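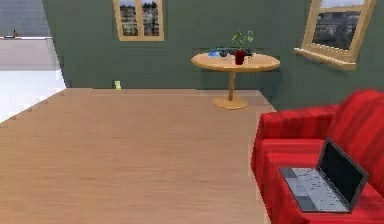

Wood surface, grey-green wall and small window

Working out a finishing speed percentage

The overall time of a sprint says how fast the race was run. It does not say how the effort was shared out. The finishing speed percentage compares a horse's speed over the last section with its average speed over the whole trip. A figure of 100 means an even pace. A higher figure means the horse was going faster late on than it was on average.

What you need

Overall time of the winner, in seconds
Race distance, in metres
A video replay with a fixed marker in view, such as the 400 m pole
A stopwatch reading to hundredths

Step 1. Time the last section
Start the watch when the leader's nose reaches the marker and stop it at the line. Take three readings and use the middle one. If the readings differ by more than 0.15 seconds, start again.

Step 2. Apply the formula
Multiply the overall time by the length of the section. Multiply the race distance by the section time. Divide the first result by the second, then multiply by 100.

Trindarar led throughout over 1200 m at Skilcombe and won in 69 seconds. The last 400 m took 22.50 seconds.

69 x 400 = 27,600
1200 x 22.50 = 27,000
27,600 / 27,000 x 100 = 102.2

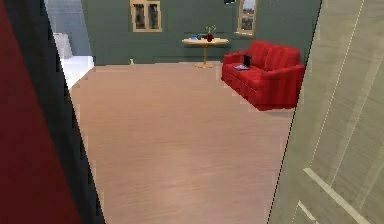
What if the rail has been moved out?
Use the corrected race distance if the course publishes one, and leave the section distance alone when the section is on the straight.

Step 3. Work out the beaten horses
Freeze the replay as the leader passes the marker and estimate the gap to the horse you want, in lengths. Allow 0.17 seconds per length on good ground.

Flata was two lengths down at the marker and was beaten one length. She made up one length, so her section time is 22.50 – 0.17 = 22.33 seconds. Her overall time is 69.17 seconds. The same formula gives 103.3.

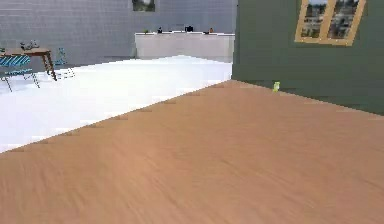 Matić

Step 4. Set a par for the course
A single percentage means little until it is set against the norm for that course and distance. Collect at least 30 races over the same trip and take the median of the winners' figures. The Skilcombe par I use comes from 279 races. Keep separate pars for soft ground – horses tire more and the figures drop.

Check the position of the pole before relying on old replays. Skilcombe moved its start 150 m in February, and earlier races over the old distance should be kept on a separate sheet.

Record times to two decimal places and percentages to one.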